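Laundry and Closets > Folding

Thread: Striped shirt, plush bedspread, no patience

clevthorpe_annex
Posted June 2025

I have folded this same striped top maybe 1000 times in my life and it has never once come out square. Knit, soft, collar that stands up when it feels like it. My folding surface is the bed because the bed is what I have. The dryer end of things is fine. It's the fifteen seconds after I put it down that go wrong.

My method, such as it is: drop it, find the collar, pull a corner out, find out it's the wrong corner, pull a different one. I'm usually at this point for a while. 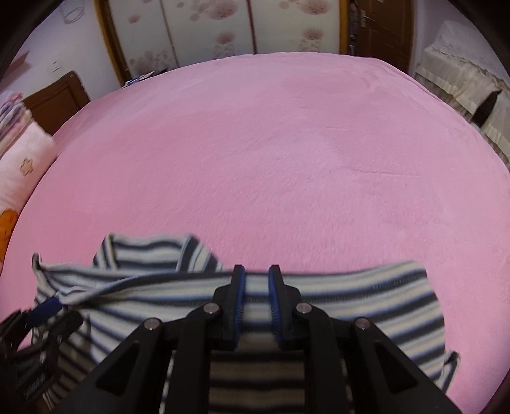
dvorak_left_hand
You're starting at the collar. Start at the hem. The collar is going to do what it wants until the body is flat, so leave it alone and get the bottom edge straight first. Everything else hangs off that.

triltberg
Disagree with Dvorak, as is traditional. Shoulders first. If the shoulders are even, gravity and a good tug will sort out the hem. If you start at the hem you get a lovely straight bottom and a neck that points at the window.

dvorak_left_hand
My necks point where I tell them.

Aksel Hjaltadóttir
Can we talk about the bedspread? I had a plush one and gave up on it as a folding surface. The pile grabs knits. You smooth the left side, the right side stays where it was, and you get a ridge up the middle. I moved to the kitchen table and my shirts improved overnight, although now they sometimes smell like onions.

clevthorpe_annex
Our kitchen table seats two and is currently a printer. Bed it is.

I like the plush, for the record. It leaves a record of every place you put your hand, so you can see exactly how much work you did for nothing.

Tobias Mercado
Stripes are a gift here and you should use them. They're basically ruled paper. Lay the body so the stripes run straight across you, then fold each sleeve in over the chest. The sleeve stripes will end up running the other way, up and down, and if they look crooked against the body, your sleeve is crooked. Plain shirts don't give you that. I folded plain gray ones for 21 years and had no idea how bad I was.

triltberg
Sleeves over the chest?? Sleeves go behind. You flip it face down, fold in, then turn it over at the end so the front is clean.

Tobias Mercado
That's store folding. Store folding is for people who never plan to wear the shirt.

clevthorpe_annex
OK, tried it Tobias's way, sleeves in front. Body's flatter than I've ever gotten it. One side of the sleeve band is lumpy and the other side has slid down past the edge of the shirt, so I'm not framing it. The collar is still up on one side. Stripes did help though, I'll give him that.
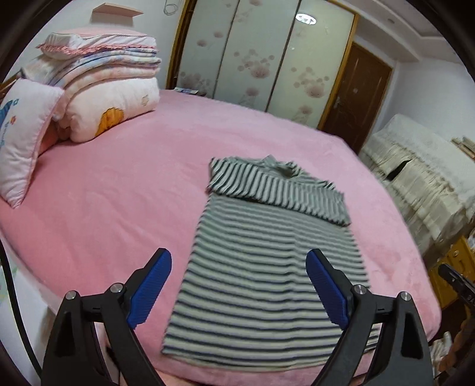 triltberg
Fold it face down once, just once, and report back. I'm on post 457 on this board and at least half of them are me saying this.

dvorak_left_hand
And the other half are wrong too.

With the sleeves in, bring the hem up to the chest and stop there. Halves, no thirds. Thirds on a knit that soft gives you a brick with a waistline.

jiltenari
Or hang it?

Aksel Hjaltadóttir
Hanging a knit gives you shoulder bumps. I have a cardigan that looks like it's shrugging.

jiltenari
Mine all look like that and I've made peace with it. I have a drawer as well, I just don't open it.

clevthorpe_annex
Went with halves. It held its shape for the entire walk to the dresser. Will try face down in July when I've recovered.

triltberg
Marking my calendar.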